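Posted in: Student Projects / Robotics / Year 2 reports

Bottle handover rig, fault report
Sohail Ghauri and Pascal Sperling
Ballura lab, 2022-03-28

What we were meant to do: pick up a plastic water bottle, lift it, carry it to the Tallari tray, let go. Simple on paper. Most of December went on the arm path and hardly any on the grip, and that was the mistake.

What went wrong. Run 803. Gripper closed, controller said it had the bottle, arm started its move and the bottle came out at the first fast turn. Hit the floor by Pascal's foot. Cap stayed on, no one hurt. We carried on (should of stopped there). Same thing on run 918, only this time it went over the bench guard and landed next to the mains block. Sohail hit the stop button. Supervisor then put us on half speed until this report was in.

Causes, as far as we got:

The "object held" signal. We were reading finger position and nothing else. If the fingers stop before fully closed the program asumes there is something between them. It never checks again once the arm is moving. So a bottle can slide all the way out and the log still says held. Both logs say held, right to the end.

Squeeze force. Set low on purpose after we crushed bottles in the first week. Thin plastic gives way under the pads, then the grip goes slack. We never turned it back up for the full ones.

Speed. Path was tuned with an empty gripper. Nobody re-ran it with a load — our fault, it was on the Sandville checklist and we ticked it.

A loose finger screw was Pascal's first idea. Checked them all with the hex key, all tight. Ruled out.

What we changed. Finger position is now read all through the move, and if it drifts the arm slows down and stops. Force goes up in 2 steps instead of one. Top speed capped whenever the gripper is closed. Mains block moved off the floor, and we both stand behind the Ellery screen now while it runs.

Not done yet: a proper slip sensor. Also the limit in the code is still a bare number (2000, encoder counts) that Sohail picked by trial and eror, needs measuring properly. Wet bottles not tested at all.

Full logs are in the shared folder, ask Sohail for the pasword. 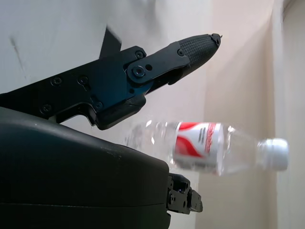 Fig. 1. Water bottle at the gripper, wrist camera.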